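Pleston Bench Scale, Model P8
Posted in May by the Pongsiri product desk

The Pleston P8 is a compact bench scale for kitchens, bakeries, soap rooms and small packing areas. It weighs to a maximum of 8 kg in 1 g steps and runs from batteries or the supplied power adapter. It replaces the earlier P6, which had the same platform but a lower capacity and no hold function.

The P8 is sold as a general purpose scale. It is not approved for retail sale by weight, and it should not be used where the price of goods is worked out from the reading at the counter. Customers who need a trade-approved scale should look at the Plorkari range instead.

Construction

The housing is molded in one piece with a sealed keypad. The platform lifts off for cleaning and sits on four rubber posts. Under the platform is a single load cell with a mechanical stop, set so that an overload presses on the base of the scale and spares the cell. The stop protects against slow overload only. A heavy item dropped on the platform can still bend the cell, and this kind of damage is not covered by the warranty.

The feet are threaded and adjust separately. A bubble level is fitted at the rear left corner. The scale will read without being leveled, but the error grows with the load and will be noticeable in the upper half of the range.

Specifications

Maximum load: 8 kg
Display step: 1 g
Minimum recommended load: 10 g
Units: g, kg, oz, lb and oz
Tare range: full capacity, subtractive
Display: backlit LCD, six digits
Power: four AA batteries or adapter
Auto off: adjustable, or disabled on adapter power
Battery life: over 900 hours with the backlight off

Battery life falls sharply with the backlight on. The backlight has three settings - off, on, and on while the reading is changing. The third setting is the factory default and suits most users.

Using tare

Tare is subtractive, so the weight of the container counts against the maximum load. With a 2 kg mixing bowl on the platform, 6 kg of capacity is left. The display does not show how much capacity remains, and goes to a row of dashes when the limit is passed.

Place the empty container on the platform, wait for the stable mark to appear at the left of the display, and press TARE. Pressing the key before the stable mark appears will store a moving value. If the reading does not return to zero, lift the container off, press ZERO, and start again.

Containers should sit inside the platform edge and should not touch the housing. Wide, shallow bowls are the usual cause of trouble, as a low rim can hide the display or rest against the keypad. In either case, use the optional riser plate. The riser lifts the container clear of the housing and must be in place before the scale is switched on.

Light metal bowls are preferred for small batches. They reach room temperature quickly and do not hold a static charge the way plastic tubs can in dry weather. Static shows up as a slow drift of a few grams with nothing being added.
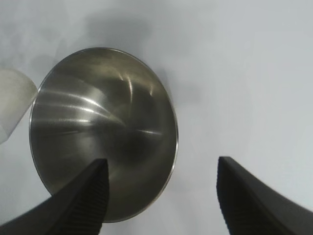 Calibration

The P8 leaves the factory calibrated and should be checked after delivery, after a move to another building, and after any knock. A check takes two readings, one at mid range and one near the maximum. The scale needs to have been on for ten minutes beforehand.

To recalibrate, hold UNIT and switch the scale on. Release the key when CAL is shown. With the platform empty, press TARE and wait for the display to ask for a 5 kg weight. Place the weight in the center of the platform and press TARE again. The display shows PASS or an error code, then the scale restarts.

Do not use bags of flour, bottles of water or other packed goods as a calibration weight. A bag marked 1 kg that reads 1,007 g on the scale is most likely correct, as the packaging is part of the load and packers tend to fill slightly over. Calibrating against the label would move every later reading down by the same proportion.

Error codes

E1 - load cell out of range at start. Remove everything from the platform and switch on again. If the code returns, check for packing foam under the platform.
E2 - unstable reading during calibration. Move the scale away from fans, doors and mixers on the same bench.
E3 - calibration weight too far from the expected value.
LO - batteries low. Readings taken while LO is showing should be ignored.

Cleaning

Switch off, unplug the adapter and lift the platform away. The platform can be washed by hand in warm water with dish soap. It is not suitable for a dishwasher, as the rubber sockets on the underside will shrink and no longer grip the posts. Wipe the housing with a damp cloth. Do not spray cleaner directly at the keypad or into the adapter socket.

Flour and sugar collect around the posts and, once packed down, limit the travel of the platform. The usual symptom is a scale that reads correctly at low weights and falls short at high ones. A dry paintbrush clears it.

Accessories and spares

Riser plate, clear
Spare platform
Rubber post set (four)
Power adapter
Calibration weight, 5 kg, with case
Dust cover, pack of 10

The P6 platform fits the P8. The P6 adapter does not, and forcing the plug will break the socket off the board. P6 dust covers fit loosely and can be used until they wear out.

Warranty and repair

The P8 is covered for two years from the date on the invoice. Repairs are carried out at the Bruminham workshop. Return the scale in its original box with the platform packed separately - shipping with the platform fitted is the most common cause of load cell damage in transit. Calibration weights should not be sent back with the scale.

The workshop is closed on Sunday. Out of warranty units are inspected on arrival and a repair price is given before any work starts. Load cells for the P6 are still stocked, though the display board for that model is no longer available.

Contact Pongsiri sales and spares | Copyright Pongsiri, all rights reserved | Back to top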